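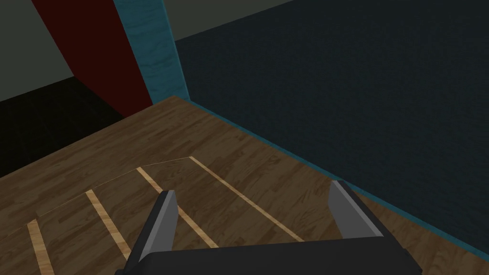 Rendered view: open gripper over the plank floor.

Hirnmont Recipe Notes, data card

This set holds 400 home recipes for cooking with apples, pears and squash, typed from handwritten cards. The cards come from kitchens in Tadville, and most of them are for baking. Last change: 11 January 2026.

Each recipe is one plain text file. The first line is the title, then come the ingredients, one per line, then the method. Spices have their own field, as the older cards often put them in the margin. Weights are in grams. Where a card says only "a cup", we kept the word – we did not guess the size.
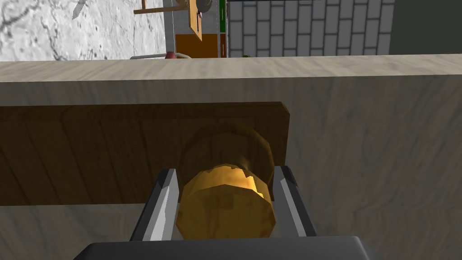 The storage field says where the cook keeps the dry ingredients, and it is free text. Many cards are short here, for example "flour in the tin". Others name the furniture, and then we keep the wording of the card. A golden knob on a dark brown wooden panel, like the one shown, would be written as "knob, golden; panel, dark brown wood". Please do not shorten this to "cupboard".

Known problems: 13 recipes have no oven temperature, and 56 have no number of portions. Some cards use "mixed spice" without saying what is in it.
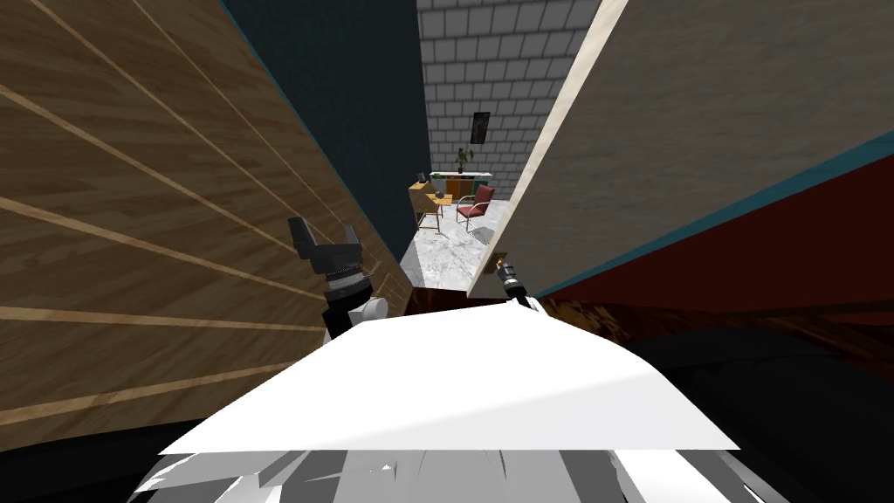 Spelling is British in all files, but names of dishes stay as the cook wrote them. The script Stastex checks the fields and prints a list of missing ones. It does not correct anything.

Corrections are welcome until April. Send them to Goh, the shared mailbox of the project, with the title of the recipe in the subject line.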